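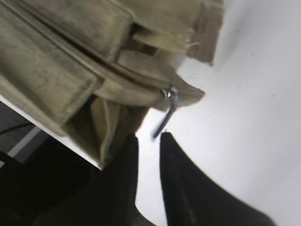
How to Write House Rules for a Robot Cell (and Get People to Follow Them)

Every lab has house rules. Ours at Drarside used to be a laminated sheet with 16 points on it, four of which concerned the coffee machine. What follows is how we write them now, for arms that handle soft stuff: bags, pouches, straps, zippers. It assumes you have already done a proper risk assessment and that a qualified person signed it. House rules sit on top of that. They don't replace it, however nicely you format them.

Step 1. Write down the task in one sentence

Start with the verb. "Grip the zipper pull and open the bag" is a task. "Explore bag interaction" is a grant application. If you can't get it into one sentence, you have two tasks, and they get two sheets.

Under the sentence, list what the arm is allowed to touch. Keep it short and literal. Bernice Abubakari wrote our first good one for the Kusa cell, and the whole list was: bag, zipper pull, handle, tabletop. When the arm touches anything that isn't on the list, the run stops and gets a line in the log, even if the result was impressive. Especially then.
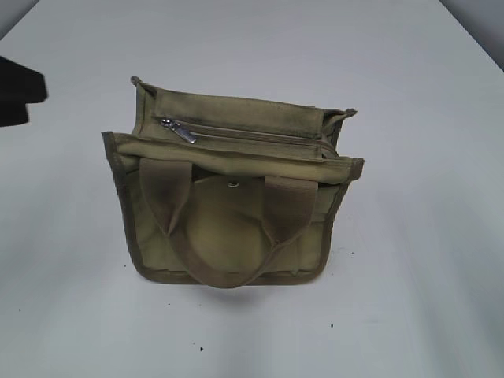

Step 2. Set the start state

A start state is the condition the table has to be in before anyone presses go. Write it so that a person who missed the last two meetings could check it. Give the position of the object, which way it faces, where the arm waits and what else may be on the surface. For a canvas tote, that means upright in the middle of a bare table, zipper closed along most of its length, handle hanging down the front, gripper parked off to the left with clear space between it and the bag. "Bag ready" is not a start state. Neither is "as usual," which in our old logs appeared 634 times and meant something different to each operator.

Decide now what to do about the handle. Webbing loops will catch a finger sooner or later, so say whether the straps go in front, behind or wherever they fall. Any of these is fine. Changing your mind halfway through a batch is less fine, and if you do, start a new batch number.

Step 3. Mark the reach, then clear it

Have the arm move through its full working range at reduced speed, with your usual safeguards in place and the cell clear of people. Mark the limit on the floor and on the furniture. Then add your margin. The margin comes out of your risk assessment, and I won't print ours, because somebody would copy it.

Now go through what lives near that line:

Chairs. Pick a parking spot and mark it. A chair on wheels has opinions about where it belongs.
Keyboards. Decide which desk the operator types at and put that on the sheet.
Cables. Route them, tie them, and check them at the start of each shift. Loose ones get fixed before the run, and "after this one" does not count as before.
Cups. No.

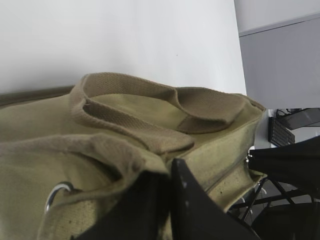 Adom Baidoo keeps a printed floor plan of all this taped inside the cabinet door at Masri, and updates it in pencil. It is the ugliest document in the building and the only one that is always right.

Step 4. Say who can stop it

Anyone can. Write that in the largest type on the page. The emergency stop has to be reachable from wherever the operator stands, and everyone who comes into the room should be shown it, visitors included. A stop needs no justification at the time and earns no sighing afterward. Steinar Þrastardóttir once stopped a run over a noise that came from the radiator, and we thanked her, and we meant it by the next morning.

Restarting is another matter. One named person per shift does that, after walking up and looking.

Step 5. Limit the stubborn retries

Fabric gives, then it doesn't. An arm that keeps pulling at a snagged zipper will eventually ruin the zipper, the bag or the fingers. Set a force limit and a retry limit, and put both on the sheet. When either one is hit, open the gripper, back off and reset to the start state from Step 2.

Step 6. Keep the sheet to one page

Ours at Zullell went through 40 drafts before Zuzanna Mazurek cut it to a single side. The trick was deleting every sentence with "should ideally" in it. Date the revision, put a name on it and throw out the old copies, including the one behind the monitor.

Review it after any stop, any new gripper and any new object. A backpack is a new object. So, Bartosz Pawlak would like me to add, is the same bag with something in it.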